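The Hanger Page: A Gallery of Things Waiting to Be Hung Up

by Tanveer Jafri

This page began in August, when I announced at dinner that I would sort out every piece of clothing in the house, and my family very kindly kept eating. The count at the end was 1,067 items, if you accept that a sock is an item. I do. My wife says a pair is an item, which would have made me look a good deal more reasonable.

I have been keeping pictures of racks, rails, hooks and hangers ever since, my own and other people's. Most of the pictures on the first version of this page were lost when I moved everything over from Govgate, along with my guest book and both of its entries. The captions came through fine. I have left them up, partly because I like them and partly because a gallery with one picture looks thin. Think of the gaps as closet space.

Click through, or scroll, or go and deal with the chair in your bedroom. You know the one.

1. The Brevesura rail

My first garment rack, bought under the impression that it would be temporary. It came in a flat box with 4 bolts, a sheet of drawings and a bag marked "spare" that held the part I needed most. It leans. I used to fold a bus ticket under one foot, but the ticket wore out and I have moved on to a coaster.

2. The bedroom chair

A fine old chair with a cane seat, not that anyone has seen the seat lately. Clothes go on it that are too clean for the basket and too worn for the closet. By the end of a bad week the pile has shoulders. I have said good night to it by mistake.

3. Wire hangers, entire collection

Seventy-six of them, all from the same dry cleaner, all hooked into each other like a bad family argument. I took in four coats over the years and I can't explain the math. The cleaner would not take them back, and he had clearly been asked before.

4. The orange camouflage

Camouflage with orange in it is a bold idea. There are patches of black and dark gray-green as well, and some white or light gray, so I suppose you could hide in a pumpkin field, or in a parking lot with cones. I am very fond of it. The rack is the sort I should have bought in the first place, with a silvery-white rod and white plastic joints at the ends, and the wooden hangers are far better than my dry cleaner's. One of them is still empty, which at my house would last until lunch.

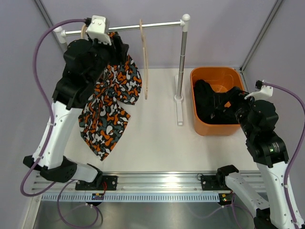 5. Hooks, back of the kitchen door

Seven hooks for a household of three. You would think that was plenty. Six hold coats and the seventh holds whatever is left: two tote bags, an umbrella, an apron, a dog leash. We haven't had a dog since the old apartment. The door no longer opens all the way, so guests come into the kitchen sideways, like crabs.

6. The Mwaipopo method

My neighbor lent me a book on folding. According to the Mwaipopo method, a T-shirt is laid face down, brought in at both sides, folded in thirds and stood on its end in the drawer, so all the shirts face you like files. I did a whole drawer and it looked wonderful. Then I wanted the blue one at the back, and after that it was a drawer of T-shirts again.

7. Padded hangers, satin

Inherited from an aunt, peach colored, with a small bow at the neck of each. They are too good for anything I own. I tried one with my gardening jacket and felt that both parties were embarrassed.

8. Bilow clip hangers

For pants, in theory. The clips on these have two settings, which are "slides off in the night" and "leaves a dent you can see from across the street." I keep them for drying tea towels and for closing bags of chips, and at the second job they are really excellent.

9. The pole in the hall closet

Before, during and after. In the "during" picture it was on the floor with everything still on it. The bracket had been holding up to twenty coats, on two screws and some very old paint. There was a noise at 3 in the morning and we all went down with flashlights, and I was sent in first.

10. The button tin

Not a hanger, I know, but every closet sort-out ends here. Shirt buttons, coat buttons, a brass one with an anchor, a tooth. I have sewn back exactly none of them. The lid doesn't close anymore, so a second tin has been started.

11. One glove

Left hand, brown leather, found behind the hall radiator. I have hung it on its own hook by the stairs in case the other one comes home.

If you have a good rack, a bad hook or a chair with shoulders, send me a picture through the contact form and I'll add it. Please say whether it leans. The guest book is open again too, and there is plenty of room.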